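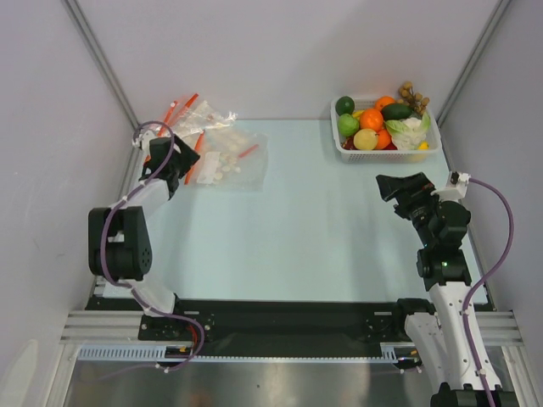
Servicio del blanco Gusgate: temperatura y decantación

jkuruc: Solicito el criterio de los miembros sobre el Gusgate de la bodega Moodley. La ficha recomienda servirlo a 13 grados, temperatura que considero excesiva para un blanco sin crianza.

v_stefanec: Discrepo. Por debajo de esa cifra pierde toda la nota de hinojo – lo comprobamos el martes en la cata del grupo.

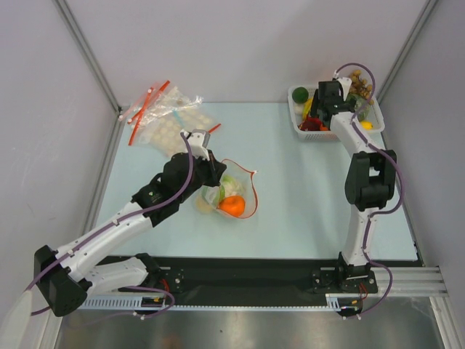
Añado que la acidez permanece firme incluso a 15 grados, de modo que no procede enfriarlo más.

P. Jaiswal: Mantengo reservas. En noviembre caté el lote 527 y el alcohol resultaba dominante a partir del segundo servicio.

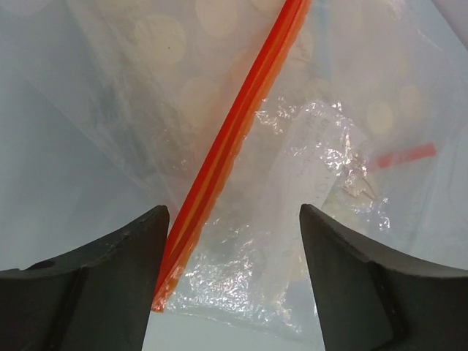

¿Conviene decantar el Gusgate?
Basta con abrir la botella media hora antes; la decantación solo se aconseja en el Fangate, de mayor extracto.

Comentarios de los lectores

Janka Ondrejka: Coincido con la Sra. Jaiswal respecto al lote.

I. Bühler: Ruego se indique la añada catada.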